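Skondora Trail Club – Frequently Asked Questions

Last update: 4/20/20

Do I have to be a member to join a hike?
No. You can come on 2 hikes as a guest. After that we ask you to become a member, so that your name is on our list and you receive the route notes.

How difficult are the hikes?
We use two levels. The Utent loop is 4 miles long and mostly flat, and it is good for beginners. The Mathebula ridge is 7 miles with a climb of 2000 feet – please try it only if you already walk regularly.

What should I bring?
Good shoes, a rain jacket, lunch and more water than you think you need. There is no spring on the ridge.

Can I bring my dog?
On the Utent loop, yes, on a leash. On the ridge dogs are not allowed.

Do you walk in winter?
We walk every month except January. In that month the road to the Tastotari parking lot is closed.

What happens if the weather is bad?
The hike leader decides the evening before and sends an e-mail to everybody who signed up. Light rain is not a reason to cancel. Thunder is.

Can children come?
Children from the age of seven are welcome on the loop together with a parent. 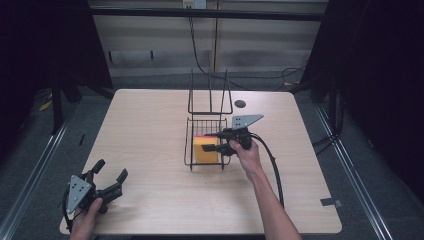
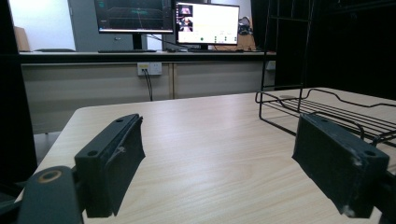
Where do we meet on the day of the hike?
We meet at the Tastotari parking lot, next to the map board. Please be there fifteen minutes before the start – the group leaves on time.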